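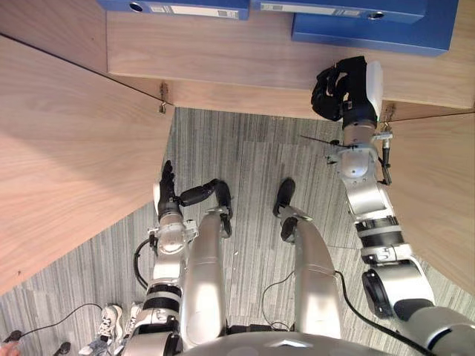

木柜上层层板的前边缘

双门木柜层板净跨1161毫米,上层要放资料,怎样控制下挠?

Yasmine Ghoneim 发布于“办公家具与五金”版
浏览 1667

办公室搬到 Dirkerport 之后统一换了一批双门木柜,供货方是 Grurnico。柜内没有中立板,层板从左侧板一直通到右侧板,两端各搁在两只金属层板托上,后边缘不与背板连接。需要把纸质资料集中放到上层,放之前想先把变形算清楚。

已知数据如下。
层板净跨:1161毫米
层板进深:400毫米
层板厚度:18毫米
单块层板重量:5.4公斤(取下来称的)
计划放置的资料:49公斤,沿长度方向基本均布
未放资料时的跨中下挠:2毫米(用拉直的细线贴两端上表面,在前边缘量的)

规格页只写了“木质层板”,没有写芯材和弹性模量,供货方的电话也只能答复到这一步。想请教三点。

一、放满以后跨中会下挠多少,能不能从现有数据推出来。
二、如果超限,加厚层板、加前缘条、加中间支撑,三种办法哪一种划算。柜子不能换,也尽量不在侧板上再开孔。
三、最近柜门关上以后中缝上窄下宽,和层板有没有关系。

附一张柜门打开时的照片,柜顶台板的前缘是外挑的,测量时要避开。

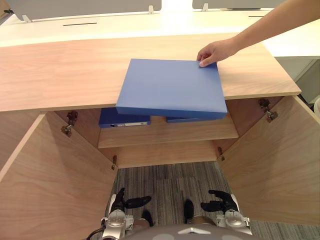

两扇柜门全开,上方为前缘外挑的木台板

补充:柜门合页是普通的杯状铰链,每扇门上下各一只,带三向调节。层板托是插入式的,插孔直径5毫米,孔距32毫米。

沿程损失
采纳的答复

数据够用,不需要知道芯材。

把层板当作两端简支、承受均布荷载的梁,跨中挠度为

δ = 5FL³ / (384EI)

F是总荷载,L是净跨,E是弹性模量,I是截面惯性矩。层板不变,L、E、I都不变,挠度与F成正比。层板自重5.4公斤时测得2毫米,所以49公斤资料引起的附加挠度是

2 × 49 ÷ 5.4 = 18.1毫米

加上自重的2毫米,总挠度为20毫米出头。这个数值已经超过净跨的六十分之一,肉眼明显可见。常见的做法是把层板挠度控制在净跨的二百分之一以内,对应到你的柜子是5.8毫米。不能直接放。

顺便可以反推弹性模量。截面惯性矩

I = 400 × 18³ ÷ 12 = 194400 mm⁴

代入自重53牛、挠度2毫米,得E接近2800兆帕。这个值偏低,实木顺纹一般要高出几倍。不过要注意,你量到的2毫米里可能已经含有一部分长期变形,反推值会因此偏小。建议把层板翻面再量一次,两次取平均,可以消掉板材本身的初始弯曲。测量误差的影响也要留意:2毫米里差0.5毫米,放大到49公斤就是4.5毫米。如果想要更可靠的数,取一个10公斤的重物分成几份均匀摆开,量加载前后的差值,再按比例换算。

三种办法分别估算如下,都只算49公斤引起的部分。

加厚到25毫米,材料相同。挠度与厚度的三次方成反比,25 ÷ 18的三次方是2.68,挠度降到6.8毫米。仍然超过5.8毫米,而且自重增加近四成,等于白送一部分荷载。

前缘加一根硬木条,宽18毫米,高40毫米,立着装在层板下方。硬木的弹性模量取10000兆帕,木条自身的惯性矩是

18 × 40³ ÷ 12 = 96000 mm⁴

EI为9.6亿,原层板的EI是5.4亿。不考虑胶合后的整体作用,两者直接相加,挠度降到原来的百分之三十六,即6.5毫米。如果胶合可靠,按组合截面计算,结果会更好。缺点是只加强前缘,后缘仍然是原来的刚度,层板会有一点扭转,后半部分下沉比前半部分多。要么前后各加一根,要么把后边缘固定到背板上的木条上。加前缘条还会占掉40毫米的净高,放文件盒之前先量一下高度。

中间加一道支撑。每跨变成580毫米。如果层板在支撑处断开,变成两块短板,每块承担一半荷载,跨度也减半,挠度是原来的十六分之一,即1.1毫米。如果层板不断开,是两跨连续梁,最大挠度约为断开时的四成,不到0.5毫米。效果比前两种高一个量级,材料费用最低。

所以选第三种。中间支撑不必通到柜顶,从柜底板立到上层层板下面就可以,下层层板如果也在,要分段立,上下对齐,把力一直传到柜底。柜底板下方如果没有支脚,在同一位置垫一块与地面等高的木块,否则只是把挠度从层板转移到底板。

支撑的受力:两跨连续梁的中间支座承担总荷载的八分之五,49公斤里有31公斤由它承担,层板托每端只剩9公斤多一点。用18毫米厚的板条做立柱完全够,需要考虑的是不被碰倒。上下各用一个小角码,螺钉长度不超过15毫米,避免穿透层板。

长期变形另外说一句。人造板在持续荷载下会继续下沉,最终值可以到初始值的两到三倍,湿度大时更明显。不加支撑的话,20毫米只是刚放上去时的数。加了支撑,即使乘以三也还在限值以内。

Fluvel用户
答复

楼上算得太复杂了。我们这边同样宽的柜子,把层板每半年翻一次面,用了很久也没有问题。重的放两头,轻的放中间,不用改任何东西。

另外可以换实木板。柜门歪了一般是地面不平,垫一下就行。

 沿程损失 回复:翻面能抵消一部分蠕变,但不能减少加载瞬间的弹性挠度,49公斤的情况下第一次放上去就已经超限。重物放两头是有效的,挠度对荷载位置很敏感,但发帖人写的是沿长度均布的资料,调整余地有限。你那边放了多少公斤?

 Fluvel用户 回复:没称过,半层文件夹。

Trương
答复

第一、二问同意采纳的那条。只补充层板托和柜门。

层板托。插入式层板托的薄弱处是侧板上的孔,不是金属件。孔深10毫米左右,孔壁受的是局部承压,荷载长期作用以后孔下缘会压溃,托就开始低头。检查方法很简单,取下层板,用手指按层板托的外端,能感觉到上下晃动的就是孔已经扩大。处理办法:换到没有用过的相邻孔位,或者换带垫圈的加长型。不要往孔里塞纸片,纸片会被压实,过一段时间又松。

跨度大的层板还有一个容易漏掉的问题。板一弯,两端就要转角,同时端部向内收。收缩量可以按8δ² ÷ 3L估算,δ取20毫米,L取1161毫米,得0.9毫米,两端合计。数值不大,层板托的承托面一般有七八毫米,不至于滑落。但端部转角会让层板只压在托的里侧边缘,力臂变短,对孔反而稍有利,对层板下表面的贴面不利,容易压出印子。加了中间支撑以后这些都可以忽略。

柜门。中缝上窄下宽,说明两扇门的上角都往中间靠,或者只有一扇在靠。先分清楚是门的问题还是柜体的问题,顺序不要颠倒:

先量柜口的两条对角线。相差超过2毫米,说明柜体被扭成平行四边形,原因是地面或支脚,调铰链没有用。调支脚到对角线相等,再看中缝。

对角线相等,中缝还是不齐,再看铰链。每扇门的上铰链受拉,下铰链受压,用久了上铰链的底座螺钉先松,门的上角就会向中缝方向倾。先拧紧底座螺钉,再用侧向调节螺钉把上铰链往侧板方向收,每次转四分之一圈,关门看一次。螺钉拧不紧、空转的,说明螺孔已经滑丝,把底座拆下,孔里灌木工胶,插入硬木圆棒,胶干后齐平切断,重新打引孔再装。胶没有干透之前不要挂门。

和层板的关系:层板只是搁在层板托上,没有拉住侧板,下挠不会把侧板往里拉,所以你问的第三点,直接关系没有。间接关系有一种,层板放满以后柜体总重增加,支脚下面如果是地毯,会压缩得不均匀,柜体随之扭转。因此柜门应当在资料全部放好、过两三天以后再做最后一次调整,放之前调好的多半还要重调。

量中缝用塞尺,上中下三处都量,记下来。目测1毫米以内的差别不可靠,光线从侧面来的时候偏差更大。

 Yasmine Ghoneim 回复:两条对角线量过了,差不到1毫米。左门上铰链的底座有一颗螺钉空转,应该就是这里。中间支撑打算用18毫米板条,层板不断开。请问立柱放在进深方向的什么位置,前面还是正中?

 Trương 回复:不要只立一根细柱。用一块进深方向300毫米宽的立板,前边缘比层板前边缘退进50毫米,这样前后都托得到,开门以后也不碍手。立板高度按两端层板托承托面的高度来做,不要按下挠后的跨中高度做,否则2毫米就留在里面了。

 沿程损失 回复:同意。高度宁可短0.5毫米再垫薄片,不要做长。长了会把层板顶起来,两端就从层板托上翘起,中间支撑要承担全部重量。

 Yasmine Ghoneim 回复:明白,立板先下料,铰链孔今天灌胶。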